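Tiefe Teller: Die Fahne entscheidet

Sobia Butt prüft Geschirr für die Gastronomie. Im April gingen 94 tiefe Teller durch ihre Werkstatt, gemessen wurden Fahnenbreite, Muldentiefe und Standfestigkeit.

Eine breite Fahne kostet Platz auf dem Tisch, hält aber den Daumen beim Servieren aus der Suppe. Üblich sind glatte oder reliefierte Ränder. Beim weißen, glänzenden Modell auf dem gestreiften Set liegen mehrere flache Ringe konzentrisch nahe der Außenkante; die Mulde fällt ohne Stufe zur Mitte ab – für den Löffel die günstigere Form. Bewertet wird bei Butt stets der leere Teller.
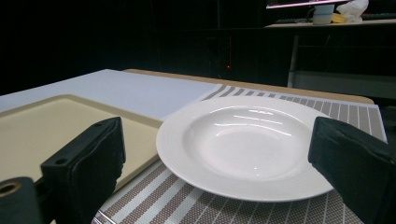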